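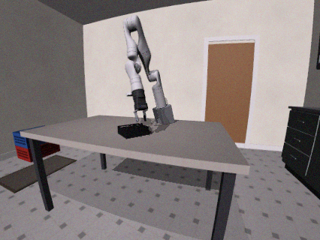 Cell layout in the simulator, arm over the black bin

Thread: Keep-out zones in simulation — what do you require before the real cell?

tamsin_k
Hello all. I am writing the internal rules for our pick cell at Lustonholm and I would like some opinions. English is not my first language, so please ask if something is unclear.

Our present rule says that every new motion program must run in simulation before it is loaded on the real arm. The rule does not say how the room in the simulation must look. In my scene I have put the table, the bin, the door behind the arm, the drawer cabinet and the crates on the floor. A colleague says that this is decoration and only the table and the bin matter. I think the door matters very much, as a person may come through it. My draft has these points:

1. Everything that the arm or its load can reach at full stretch must be in the scene, with correct size.
2. Every door and walkway near the cell must be in the scene, also when the arm cannot reach it.
3. Each program runs 1000 cycles without a contact that was not planned.
4. The person who wrote the program does not sign the result.

Is this too strict for a small workshop?

bram_ovau
Points 1 and 4 are fine. Point 2 I would drop. A door in a simulation does not open and no one walks through it. You will get a nice picture and a false feeling of safety. The door belongs in the risk assessment, with the real distances measured on the real floor.

tamsin_k
I understand, but the people who review my programs never read the risk assessment. They look at the scene. If the door is there, they ask about it. Last October we moved a table by 600 mm and only one person noticed that it was now in the path to the exit.

bram_ovau
Then the problem is that they do not read the assessment. I would solve that first.

Nerys Kneath
I am more with Tamsin. At Lonance we keep a simple box for each door and each walkway, and the software gives a warning if the planned path enters the box. It costs almost nothing to make. What I would change is point 3. A thousand identical cycles tell you very little. We run 268 cycles, but with the bin turned and shifted a little each time, and with different load weights. We found more faults this way than with the long runs.

One question about your scene: is the bin fixed to the table in the real cell? In yours it stands at an angle, with one corner to the front, and the fingers are over the back part of it. If someone can push the bin by hand, your program must survive that.

tamsin_k
It is not fixed. There is a line of tape on the table and the operators put it back "by eye". I see now that this should be a rule also. Thank you, the varied cycles are a good idea and I will take them.

hong_line4
Fix the bin. Two pins and a plate, finished. We lost a whole Saturday to a bin that had moved and a gripper that closed on the rim.

Also please write down the finger length. Our scene had the short fingers from the library and the real ones were 54 mm longer. The simulation was perfect and the first real cycle went straight into the bottom of the bin.

bram_ovau
Agree with hong_line4, the tool is the first thing I check. Mass, centre of gravity, finger length, cable. The cable is missing in nearly every scene I get, and it is the cable which catches on things.

I still say no door. But if Nerys has a warning box that does something, this is different from a brown rectangle on a wall. I could accept that.

Nerys Kneath
Then I think we agree more than it seemed! The box must have a function, otherwise leave it out.

tamsin_k
Here is the new text, please correct me:

1. Everything within reach of the arm, the tool and the load is in the scene, with measured size. Loose objects are fixed, or they are varied in the test.
2. Doors and walkways are keep-out boxes with a warning. They are also in the risk assessment with the distance from the base of the arm.
3. The real tool is modelled, with finger length, mass and cable. The values are written in the program header.
4. 268 varied cycles. Any contact that was not planned means we start again from zero.
5. A second person signs — and this person has read the risk assessment.

For the cable I do not know yet how to do it well. If somebody has a method which is not too slow, I would be glad to hear it.

hong_line4
We use a fat cylinder around the forearm and wrist. Ugly, but it is fast. Make it wider than you think.

bram_ovau
Same with us. And for number 4, write down also who decides what is "planned". We had that argument twice.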